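17th January

Coat rack, continued. Eliseo still says it was never the rack, it was the way people load it. I don't buy that, but I agreed to write down what I see this time and leave out what I think about the maker.

Background for Perla, who missed the October round: the Furnevetti leaflet says the rack "holds a family's winter coats." No weight given, no word on which peg takes what. I wrote to them and got the same leaflet back. Trilok thinks a stand this tall ought to be fine with anything short of wet wool. Maybe. A pole with pegs poking out at different heights and in different directions is only balanced if you hang things evenly, and I have never seen anyone do that. They use the peg nearest the door until it's full.

Started with the light stuff. Gray cloth things first, soft, no hanger loops worth mentioning. On the long peg that angles up and left they stay where you put them. On the one that sticks out to the right at mid-height they creep. The finish is the problem, if you ask me: polished all over, nice to look at, and smooth fabric slides on it. Uriel says the creep is down to how the cloth is bunched. We tried it folded over double and it crept less, so he may have half a point. I'd want to see it again with something heavier before giving him the other half.

The thick rounded peg low down is the one I trust most and the one I'd least want in a hallway. It takes a heavy coat without complaint, but the hem ends up on the floor. Fine for a bag. Eustaquio hung his satchel on it and walked into the end of it on his way back, knee height for him. Light end grain on that one, so it looks to me like the finish was rubbed back or never took there. Somebody should check if it picks up dye from dark coats. I won't claim it does.

The short pegs at the very top are decoration. I know the leaflet calls them hat pegs. Tried the brown felt hat, tried the knit cap. The cap is fine, a cap is fine on anything. The hat tips because the pegs fork outward and don't give the crown anything flat to sit on. Perla can reach them without stretching, I can't, and I doubt the people buying this are all Perla's height.

Ran the full load after lunch, coats on one side only, 18 pounds by the luggage scale. It leaned. Did not go over. Trilok called that a pass. I call it a lean, and I've put it down as a lean on sheet 723. Swapped one coat across and it stood straight again, which tells us what we knew.

Still to do:
Repeat the mid-height peg with the lined jackets from the Skenik box.
Ask Eliseo where the felt pads went. The floor by the window isn't level and I don't want that blamed on the rack, or the other way around.
Tighten the base and mark the screws with pencil so we can tell if they back out.

Eustaquio wants to call it done and start on the Flurnard bench. Not until the peg on the right has held something overnight — I'll hang the gray one there again and look at it in the morning.
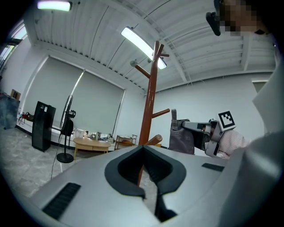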